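Prüfliste Veranstaltungsraum Nastport, Saal mit Teeküche und Lager
Begehung vor der Wintersaison, mit Anmerkungen
Stand: Dezember

Begangen von: Nestor Policarpio
Beginn 8:30 Uhr, Zugang über den Hof
Zeichen: i. O. = in Ordnung, M = Mangel, N = nachsehen beim nächsten Mal

1. Eingang und Fluchtwege

1.1 Haupteingang öffnet nach außen, ohne Schlüssel von innen: i. O.
1.2 Hoftür öffnet nach außen, ohne Schlüssel von innen: M
Die Tür klemmt unten am Anschlag. Mit der Schulter geht sie auf, für einen Fluchtweg reicht das nicht. Türkmen hat die Schwelle im Frühjahr neu gesetzt und ist angerufen worden.
1.3 Fluchtwegzeichen beleuchtet: i. O., bis auf das Zeichen über der Hoftür. Leuchtmittel flackert, Tausch bestellt.
1.4 Flur zwischen Saal und Hof frei: M
Zwei Stellwände und der Notenständerwagen vom Chor. Beides kommt ins Lager. Im Flur wird nichts abgestellt, auch nicht über Nacht.
1.5 Fußmatte am Haupteingang liegt plan: M
Die hintere rechte Ecke rollt sich auf. Bis zur neuen Matte mit Klebeband sichern.
1.6 Außenbeleuchtung Hof: i. O. Der Bewegungsmelder reagiert spät, man steht erst einmal im Dunkeln. N.

2. Saal

2.1 Bestuhlung: zugelassen sind 100 Plätze in Reihe, mit Tischen weniger. Der Bestuhlungsplan hängt neben der Garderobe: i. O.
2.2 Stühle auf Wackeln und lose Schrauben geprüft: M
22 Stühle der alten Sorte haben Spiel in der Lehne. Sie sind mit rotem Band markiert und stehen hinten links im Lager. Nicht ausgeben. Wer das Band abmacht, zieht bitte vorher die Schrauben an.
2.3 Reihenverbinder vorhanden: i. O.
2.4 Klapptische, Sperre rastet auf beiden Seiten ein: i. O. Bei den langen Tischen muss man kräftig drücken, bis es klickt.
2.5 Parkett ohne lose Stäbe: M
Vor der Bühne links hebt sich ein Stab. Vorläufig verklebt.
2.6 Vorhänge, Kennzeichnung schwer entflammbar: Etikett am linken Vorhang fehlt. Bescheinigung liegt im Ordner, Kopie hinter den Saum gesteckt.
2.7 Bühnentreppe, Kantenband: i. O.

3. Elektrik

3.1 Verteilerkasten abgeschlossen, Schlüssel im Kästchen: i. O.
3.2 FI-Schutzschalter mit Prüftaste ausgelöst: i. O., alle drei.
3.3 Steckdosen im Saal, Abdeckungen fest: M
Neben dem Klavier ist der Rahmen gesprungen. Steckdose ist abgeklebt und vom Netz.
3.4 Mehrfachsteckdosen: keine hintereinander gesteckt. Eine ohne Prüfplakette im Technikschrank gefunden und aussortiert.
3.5 Kabeltrommel wird bei Gebrauch ganz abgerollt: Hinweis am Griff war abgefallen, neu angebracht.
3.6 Notbeleuchtung, Probelauf: 40 Minuten ohne Ausfall. Eintrag im Prüfbuch gemacht.

4. Brandschutz

4.1 Feuerlöscher an den Halterungen, Plombe unversehrt: i. O.
4.2 Prüffrist Feuerlöscher: läuft im Frühjahr ab. Termin mit Ketico steht noch aus. N.
4.3 Löschdecke Teeküche: i. O., hängt jetzt neben der Tür und nicht mehr über dem Herd.
4.4 Rauchmelder Lager: Piepst bei Druck auf die Prüftaste. i. O.
4.5 Kerzen: nur im Glas und nur mit Aufsicht. Das steht in der Hausordnung, wird aber bei Feiern gern überlesen. Bitte bei der Übergabe ansprechen.

5. Teeküche

5.1 Herd, Schalter und Kontrollleuchten: i. O.
5.2 Dunstabzug, Filter: M
Fettig, in die Spülmaschine gegeben. Danach wieder eingesetzt.
5.3 Kühlschrank, Temperatur: i. O. Dichtung unten gereinigt. Offene Lebensmittel von Mietern werden am Tag nach der Feier entsorgt.
5.4 Heißwasserboiler: Auslauf tropft. Ketico schaut sich das zusammen mit den Löschern an.
5.5 Messer im Block, keine losen Klingen in der Schublade: M
Zwei Messer lagen lose zwischen den Kochlöffeln.
5.6 Reinigungsmittel getrennt von Lebensmitteln und im Originalbehälter: i. O. Der Entkalker von Morkero steht oben im abschließbaren Fach. Umfüllen in Getränkeflaschen ist verboten.
5.7 Erste-Hilfe-Kasten: Pflaster nachgefüllt, Verbandbuch liegt bei.

6. Ausschank und Tische

6.1 Ausschanktisch steht mindestens eine Armlänge von der Tür weg: i. O.
6.2 Glasflaschen nicht an der Tischkante: bei jeder Veranstaltung neu prüfen. Volle Flaschen gehören nach hinten.

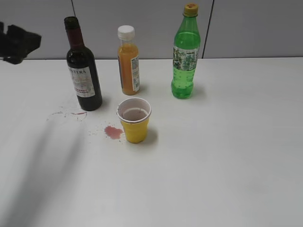 Foto: N. Policarpio, Nastport

6.3 Verschüttetes gleich aufnehmen. Rotwein auf den weißen Platten sieht man sofort, auf dem Parkett dagegen kaum, und dort wird ausgerutscht. Lappen und Küchenrolle liegen griffbereit am Ausschank, der Wischer steht in der Teeküche.
6.4 Becher: bei Kinderfesten und im Hof nur Kunststoff. Gläser bleiben im Saal.
6.5 Scherben: Handfeger und Eimer mit Deckel vorhanden. i. O. Scherben nicht in den Müllsack werfen – im Herbst hat sich beim Raustragen jemand am Bein geschnitten.
6.6 Leergut: Kisten höchstens vier übereinander, nicht im Flur.
6.7 Tischplatten, Kanten ohne Absplitterungen: i. O.

7. Lager und Sanitär

7.1 Regale an der Wand verschraubt: M
Das mittlere Regal hat nur noch oben Halt. Schweres ist nach unten geräumt.
7.2 Leiter, Füße und Spreizsicherung: i. O.
7.3 Damen-WC, Boden: Fliese hinter der Tür lose. N.
7.4 Behinderten-WC, Notrufschnur reicht bis zum Boden: M
War um den Haltegriff gewickelt. Abgewickelt. Bitte auch beim Putzen hängen lassen.
7.5 Warmwasser nach längerem Leerstand spülen: alle Hähne liefen je drei Minuten.

Offene Punkte nach Dringlichkeit

Hoftür (1.2) bis zur nächsten Vermietung. Solange sie klemmt, wird der Saal mit höchstens 15 Personen genutzt, also nur Chorprobe und Nähkreis.
Regal (7.1) und Steckdose (3.3) noch im selben Monat.
Leuchtmittel (1.3), Fußmatte (1.5) und Fliese (7.3), sobald das Material da ist.

Ende der Begehung 11:10 Uhr. Die nächste folgt vor dem Sommerfest.

Kommentare

Chorleitung
Der Notenständerwagen passt nicht durch die Lagertür, jedenfalls nicht beladen. Können wir ihn neben die Bühne stellen?

N. Policarpio
Neben die Bühne rechts geht. Links ist der lose Stab.

Marlies
Zu 5.5: Der Messerblock hat weniger Schlitze als wir Messer haben. Ich bringe eine Magnetleiste mit, wenn jemand bohrt.

hofseite
Bewegungsmelder bitte nicht erst beim nächsten Mal. Ich stand neulich mit zwei Kuchenblechen vor der Stufe und habe nichts gesehen.

Nähkreis
Gilt die Begrenzung auch für den Vormittag? Wir sind ohnehin weniger, möchten es aber wissen.

N. Policarpio
Gilt ganztags. Türkmen kommt in der nächsten Woche, danach trage ich die Hoftür hier nach.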